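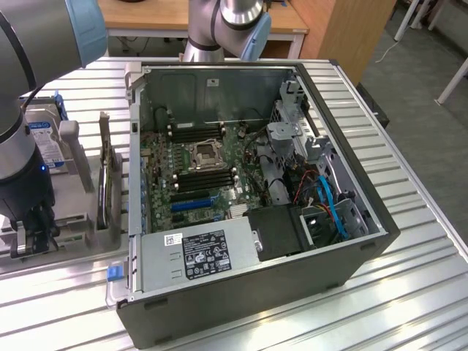
Have you ever wondered where computers go when people are finished with them? I used to think they just went in the trash. Then I got a job at Grarwood, where we take old computers apart and save the good pieces, and now I can't walk past a computer without wanting to open it up!

I'm going to tell you about my job, and about the two robot arms that changed it.

What's inside a computer?

If you have a desktop computer at home or at school, the big box part is called the tower. Lay it on its side, take the side panel off, and it looks a bit like a tiny city. The flat green board is the motherboard. Everything plugs into it, a bit like houses along a street.

In the middle of the board there's a square spot called the socket. That's where the processor goes – the chip that does the thinking. When the socket is empty you can see the little metal bracket that holds the chip down. Near it are long thin slots for memory. Memory is where the computer keeps the things it's busy with right now, like the game you're playing. The white tabs at the ends of the slots click shut to hold the memory in place.

Then there's the power supply, a metal box that takes electricity from the wall and shares it out to all the other parts. And the hard disk drive! That's my favorite. It's where your photos and your homework are stored, even when the computer is switched off.

How we did it before

When I started, we did everything by hand. My boss, Mwanahawa Wanyama, gave me a screwdriver and a stool and said, "Start with that pile." It was a big pile.

Taking one computer apart is fun. Taking apart your twentieth of the day is less fun, I promise you. You bend over and pull and twist, and your thumbs get sore from all those little tabs. One March I had to wear a bandage on my wrist for 3 whole weeks. I also dropped a lot of screws. (If you ever visit, please don't look under the cabinets.)

What the arms do

A robot arm is a bit like your own arm. It has joints where it can bend, sort of like your shoulder, elbow and wrist, and at the end it has a gripper, which works like a finger and thumb. Try picking up a pencil with just your finger and thumb. Now try to turn it over without dropping it. Tricky, right? That's the kind of thing a robot has to be taught.

We named our arms Misia and Bavis. They work on the same bench, with the tower lying between them. When they take out a part, it gets its own place to stand in a holder, so a hard drive doesn't get scratched and a green circuit card stays upright in its slot, like toast in a toast rack. A robot likes things to be in the same place every time. So do I, to be fair, but I can cope if someone moves my mug.

What the arms find hard

Cables! A cable is bendy and never lies the same way twice. You can look at a tangle of red and black wires and know right away which one is on top. For a robot that's a real puzzle. Old, bent pieces are hard too, and so are stickers stuck over screws.

When an arm gets stuck, it stops and waits, and one of us comes over to help. Last month Bavis asked for help 91 times. Misia asked for less, but she gets the easier jobs.

So what do the people do now?

I was worried about that, I'll admit it. When Mwanahawa told us the arms were coming, the five of us on my team sat in the lunchroom and hardly touched our sandwiches. Would we still have jobs?

We do, but they're different jobs. I check the parts now. I test memory and drives to see if they still work, and I decide what can be used again and what has to be recycled. We sent 300 good parts to a repair shop called Heiskanen, where they went into computers for schools. I also had to learn how to teach the arms, and that took me ages. I went to classes in the mornings and felt like the new kid all over again.

Some things I miss. We used to chat all day over our screwdrivers, and now we're spread out more, so we save our jokes for lunch. One of my friends didn't like the change and moved to the truck team, and he's happier outdoors. Not everyone wants the same thing from a job.

My thumbs feel great, though. And I still take one tower apart by hand every now and then, just because I like the click of those little white tabs.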